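Table Menus and Menu Stands: Frequently Asked Questions

Tudport Catering Services, Guest Areas Team
Last reviewed: August 2, 2021

This page answers the questions most often put to us by site managers and front-of-house staff about printed menus, leaflets and menu stands. It applies to all dining rooms and cafés run by Tudport Catering Services, including the Mnguni Garden Café. Queries about prices or recipes should be sent to the kitchen office.

Which sizes of stand may be ordered?

Two are held in stock. The Dorska stand is upright and takes a single card. The Gokero stand has a wider foot and is intended for outdoor tables. Please quote stock number 926 for the Dorska and 2,576 for the Gokero. Orders placed by Thursday are normally sent out the following week.

Can we keep our own table coverings?

Sites may keep their existing coverings, patterned or plain, provided that they can be wiped down. Cards with a white background remain readable on most patterns. Where a table is covered in a busy print, loose leaflets are easily overlooked and a stand is preferred.

How should a menu stand be cleaned?

Take the card out first. Wipe the stand inside and out with a soft cloth and warm water containing a little washing-up liquid, then dry it with a second cloth. Do not use scouring pads, bleach or glass spray. Alcohol wipes can turn clear acrylic cloudy over time and should not be used either. The card goes back in only when the stand is fully dry.

What kinds of printed menu are in use?

Sites may use a card in a clear stand, a booklet, a single leaflet or a paper menu laid in a tray. All four are acceptable, and a site may use more than one. Dishes may be listed in their original language, as with "Pane dolce con crema", so long as staff are able to explain them to guests.
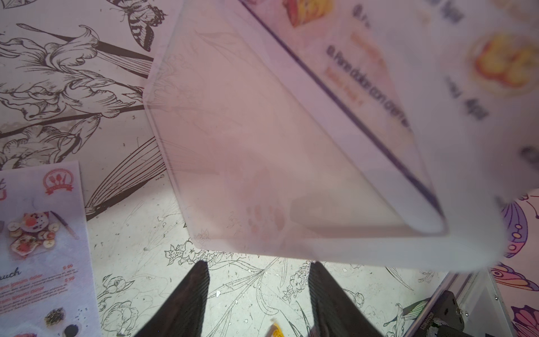
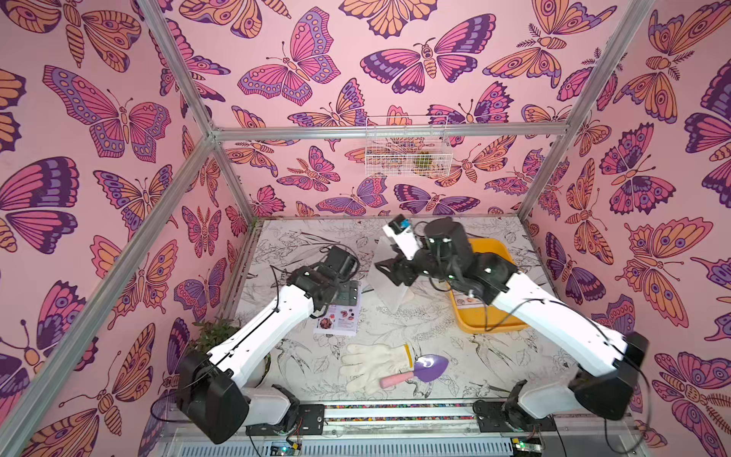
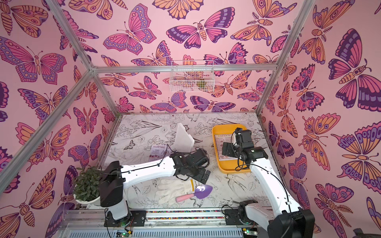
Printed menus on a table covering with a black-and-white plant design.

How often should menu cards be replaced?

Cards should be replaced whenever a dish or price changes, and in any case at the start of each season. The next full change is in September. A card that is stained, creased or faded should be withdrawn at once and a spare used in its place.

How many spare cards should a site hold?

Roughly 8 spare cards are enough for most sites. Keep them flat in a closed folder, away from sinks and windows - sunlight fades the colour photographs first.

May old cards be recycled?

Plain paper menus may go in the paper recycling. Laminated cards may not, and should be returned to us with the next delivery.

What should we do with a cracked stand?

Remove it from the table immediately and wrap it before disposal. A replacement may be ordered in the usual way - there is no charge to the site for the first two in any year.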